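Equipment spending through August stands at $137,200 against the approved budget. Sadia Sial has closed the Ceter lease, and no further payments are due on it.

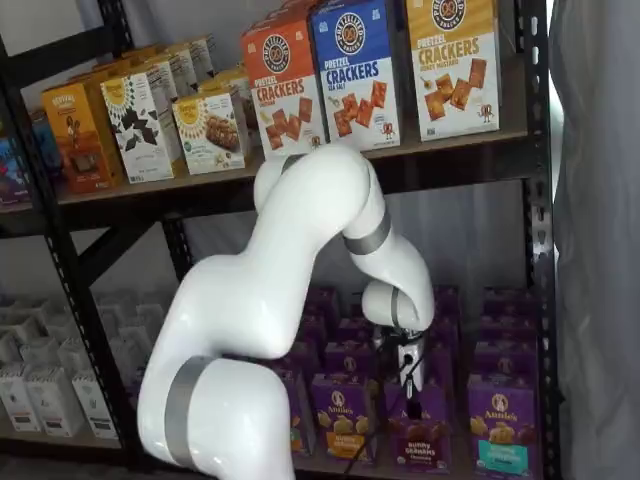 The second purchase request covers four spare grippers and a service plan from Virk. Hayley Gosling recommends placing both orders together - the quoted price depends on it. Shelf stock is a separate line. The pretzel crackers and Bunny Grahams were charged to supplies, at $645, and no increase is requested. Rellstead asks for a decision before the Virk quote expires.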